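Flolta Rarkik (pack simulation) : le module « portes » vaut-il la licence ?

Question posée le 5 avril 2025

Nous évaluons Rarkik, le pack de scènes domestiques de Flolta, pour entraîner une politique bimanuelle. Le catalogue annonce 292 tâches, dont 11 avec une poignée à levier. Configuration : deux bras, pinces à deux doigts, pas de temps physique de 2 ms. Le rendu ci-dessous vient de la salle de bains, une pince devant la poignée.

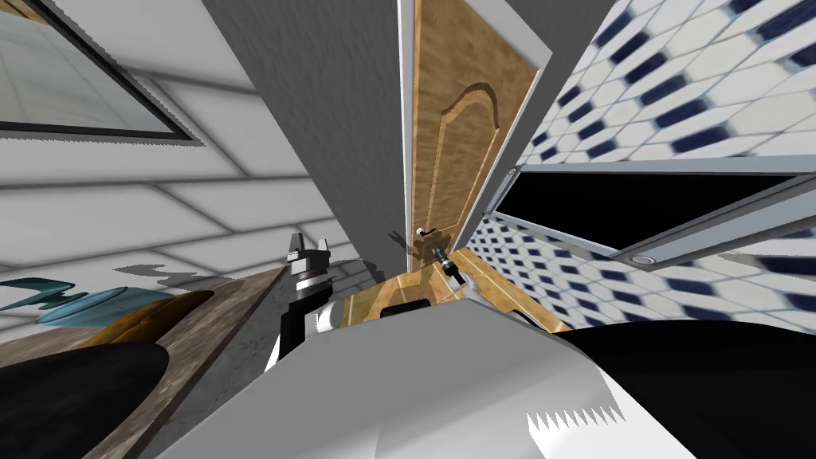 Okden demande en commentaire si le couple de rappel du levier est exposé dans l'API ou figé dans l'asset. Il est exposé, mais en lecture seule avec la licence d'essai.

Ma question : le contact doigt/levier est-il assez fiable pour un transfert sur matériel réel ?

Réponse 1 (acceptée)

Pour les leviers, oui, à condition de refaire l'identification du frottement. Les valeurs par défaut sont trop élevées et la pince accroche là où un doigt réel glisserait. Sur 2000 épisodes, j'ai eu 102 échecs, presque tous au relâchement.

Côté rendu, les ombres sont le point faible : bords en escalier, visibles dès que la caméra s'approche. Exemple en vue plongeante, au-dessus d'une surface en bois. Si la politique prend des images en entrée, augmentez la résolution de la shadow map ou randomisez l'éclairage – le réglage d'usine ne suffit pas.

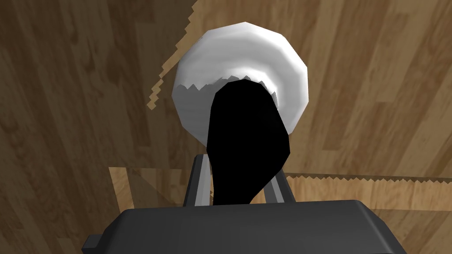 Réponse 2

Pas testé les portes. Le support répond vite, par contre la licence est par poste et non par site, à vérifier avant de signer. Il y a une mise à jour prévue en juillet.

Réponse 3

Même avis que la 1. Voir aussi le pack Mac Suibhne, moins cher, sans salle de bains.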